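Courses > Housing Studies > Week 6 handout

Overview | Readings | Handouts | Seminar groups | Contact

Week 6: How we came to have a room just for sleeping

Right, this one follows on from the hearth lecture, so dig out those notes if you missed it. I want to talk about the bedroom, and I'll start with the awkward fact that for most people, for most of history, there wasn't one. You slept where the warmth was. In the Clindville inventories (the reader has all 348 of them, please don't print the lot) beds turn up in kitchens, in passages and over stables, and very often in the best room, where visitors could see how good the hangings were!

A bed was the dearest thing many households had. It gets left in wills, argued over, split up - one child has the frame and another has the feathers. Entry 2728 in the Plivorside register is my favourite, and we'll read it aloud in the seminar. Look at who gets the bolster. 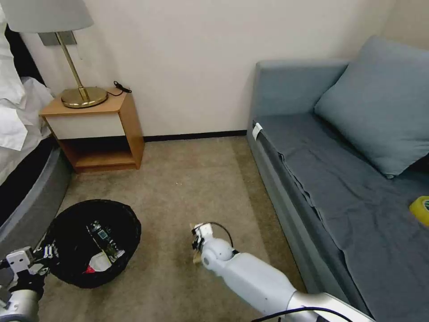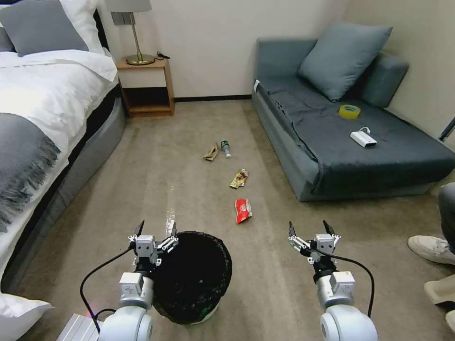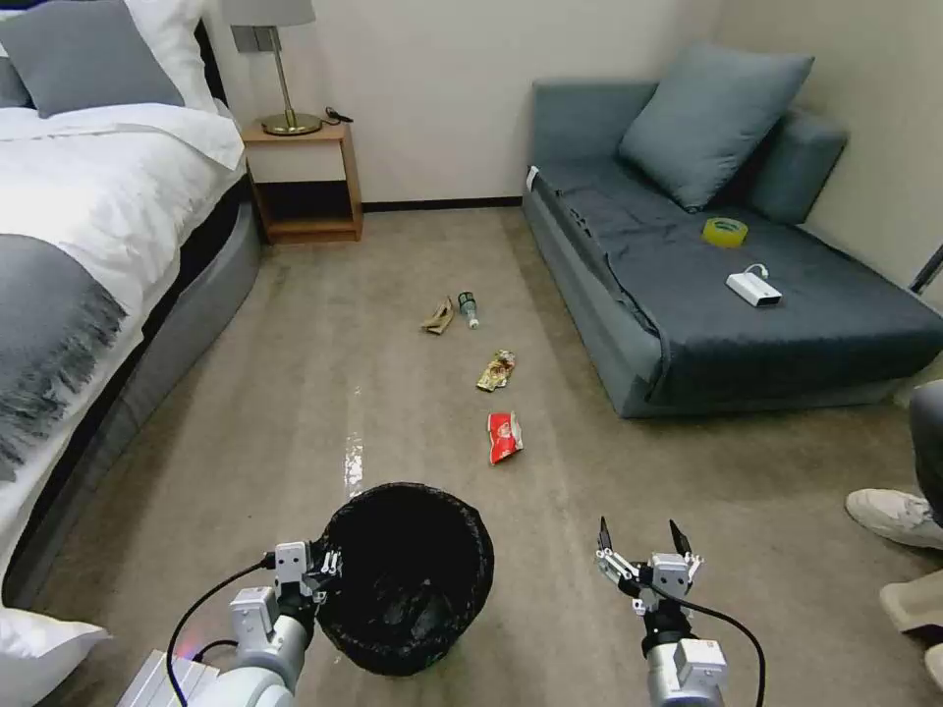
Privacy is the bit everyone wants to jump to, and I'd ask you to hold off a while. Corridors matter first. Until a house has a corridor you get to the far room by walking through the near one, past whoever is asleep in it, which is why bed curtains lasted so long. Once people could shut a door the curtains went, and the small furniture began to creep in round the bed. The nightstand is a good one to follow. It started out as a cupboard for the chamber pot, and when plumbing took the pot away the cupboard stayed and found other work. The one in the first and third pictures has a table lamp on top and an open shelf underneath, and I'd like you to think about what the lamp did to the evening. A candle by the bed was a real fire risk, so reading in bed was frowned on for a very long time. Cloutier is very good on this, chapter four, and it's only 30 pages.

Then there's bedding. The duvet came late to Britain and people were properly suspicious of it (where do you tuck it in?). My gran never gave up her blankets. The Dralteo catalogue in your pack sells it on speed, with the bed made in no time at all, and I think that tells you plenty about whose mornings were being sold back to them.

For the seminar, bring one page on any single thing kept beside a bed, from any period you like. Go for something dull if you can. Alarm clocks are banned as I had 20 of them last year.

Essay titles go up in August for anyone carrying on to the second part.

Related handouts
Week 4: Who sat nearest the hearth
Week 5: Stairs, landings and corridors
Week 7: Baths, and where to put them
Reading wills and inventories: a short guide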